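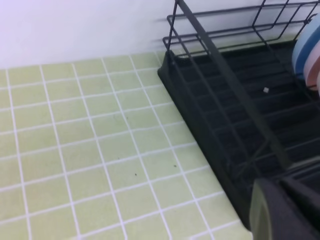

Household Water and Surfaces Group, Department of Home Studies

3.2 The counter beside the sink

In the first part of this section we described how the dishes are washed. We now turn to the place where they are put afterwards. In our earlier visits we gave little attention to this place, and the notes from January contain only short remarks such as "rack on left" or "cloth under rack". When the second round was planned, Joyce Nyanda proposed that the rack and the counter under it should be treated as one unit, and the form was changed accordingly.

The survey covered 362 households in the districts of Mfinanga and Burer. In each household the visitor noted the type of rack, the material of the counter and the state of the surface near the rack. Figure 4 shows a counter with small square tiles in pale yellow-green and white grout, and a black wire rack which stands in a ribbed plastic tray. A few dark specks, which look like crumbs, lie on the tiles.

Figure 4. Dish rack with drip tray on a tiled counter.

By "tray" we mean any flat vessel with a raised rim on which the rack stands or into which it is fitted. A folded towel is not counted as a tray, even when the household uses this word for it. By "border zone" we mean the strip of counter which lies within one hand's width of the tray. The zone under the tray is recorded separately, after the member of the household has lifted it. Visitors were asked not to lift the tray themselves.

The tiled counter needs a special remark. On a smooth counter the water that leaves the tray may run to the sink or to the front edge, and the resident sees it quickly. On small tiles the grout is often a little lower than the glaze, and so the water can stay in the lines. Several residents told us that they wipe the tiles every evening but brush the grout only before a holiday. One resident in Burer said that she chose small tiles because they were cheap at that time and she would not choose them again. Another was very satisfied with hers and keeps an old toothbrush behind the tap for this purpose.

Crumbs were recorded in three grades: none, few and many. The grade "few" was given when the visitor could see single crumbs but did not feel them under a flat hand. This grade caused the most disagreement between visitors. On a pale and even glaze a very small crumb is easy to see, while on speckled stone the same crumb is lost. Adhiambo Kioko repeated the grading in 60 kitchens without seeing the first results, and the two gradings differed mostly on patterned counters. We therefore do not compare the crumb grades between counter materials in Section 4.

The trays also differ in the form of their floor. Ribbed floors hold the feet of glasses above the water, and the residents who own them mention this as an advantage. The same residents mention that the grooves are tiresome to clean, and that a sponge does not reach the corners. In a flat tray the water is easier to pour out, but cups placed upside down stand in it. A resident with a tray from the Zurnus shop solved the matter by placing a second, smaller rack inside the first.

We did not measure the volume of water in the trays. Some trays had been emptied shortly before the visit, as the residents themselves told us, and a measurement would say more about the announcement of our visit than about the daily habit. The frequency of emptying is taken from the interview only, and its wording is given in Appendix B.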